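Skip to main content

How Do You Buy a Robot? Planning and Budgeting for Machines

Suppose your school has money to spend on a robot. You could look at pictures, pick the one you like best, and order it. Many people have done that and been sorry. Buying equipment takes planning, and most of the planning happens before any money is spent.

Start with the job

The first question is what the machine has to do. A robot that sorts blocks needs a way to pick them up. A robot that sweeps a hallway needs wheels and a brush. Write the job down in one sentence. If it takes a whole page, you may be asking one machine to do too much.

Next, look at what it will handle. Eggs, towels, and metal bolts all need different grips. A part made for holding things is called a gripper. Some are fixed to the end of a robot arm, and some are held in a person's hand.

Make a budget

A budget is a plan for money. It lists what you have and what you expect to spend. Say a club called Brirka has $1,000. It finds a small robot arm for $800. That leaves $200, which sounds like plenty.

Now add the other costs. The arm needs a gripper, and the gripper is sold separately for $90. Spare rubber parts are $13 a pack, and the club wants 3 packs, so that is $39 more. Shipping is $45. Add it all together and you get $974. The club has $26 left for the whole year. If a cable breaks in April, that $26 has to cover it. 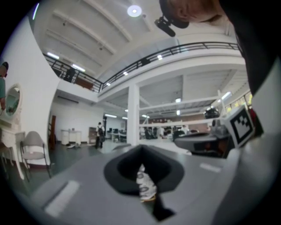 Rimantas Šimkus wrote to us that children should learn to budget for people's time too. "We bought our first arm and had no hours set aside to learn it," he said. "It sat on a shelf for up to 13 weeks."

He has a point. Time belongs in the plan even when it costs no money. Decide who will set up the machine, who will learn to use it, and who will clean it.

Measure the room

Robots need space. An arm can swing farther than you expect, and people must be able to walk past safely. Measure the table, find the outlets, and check that the door is wide enough for the box.

Borrow, rent, or buy?

You don't always have to buy. Renting makes sense for a short project. Buying used can save money, but ask whether spare parts are still sold.

Try it: Choose a chore at home. Write down the job, the parts a machine would need, and a budget that adds up.

More to read
What Does a Sensor Do?
Jenow and the Very Slow Conveyor Belt
Why Machines Need Spare Parts

Updated Dec 28, 2025
Contact us | © Isness Learning | Back to top

We use cookies to remember your reading level. Accept | Settings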